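Gernen parallel gripper, bought as a spare: review
3 min read

We run a two-arm bench for food handling and needed a second set of fingers before the January budget closed. The Gernen was $316, plus $60 for a pack of replacement pads from Bratton. Kuruc quoted about 3000 for a sealed unit, and I couldn't defend that for plates and fruit.

The pads are the best part. They hold a bumpy skin well and come off with two screws. The manual is thin, and the cable is too short -- budget for an extension. Baltasar Cáceres did our mounting and lost an afternoon to the adapter plate. 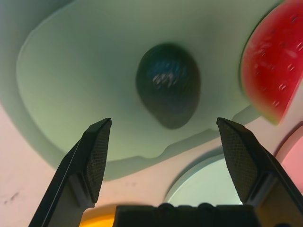
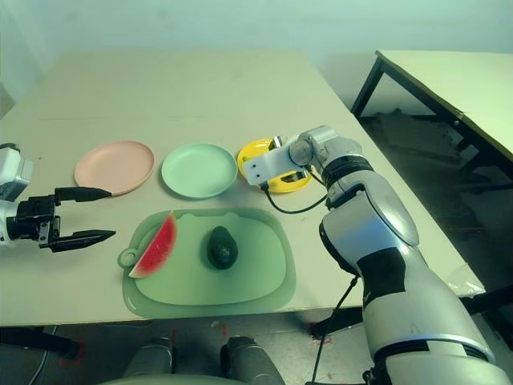

Avocado and watermelon, with the plates we use for sorting.

If you buy one, order the pads at the same time. Stostorholm ships them separately and charges freight twice. I'd buy it again for light work, four stars.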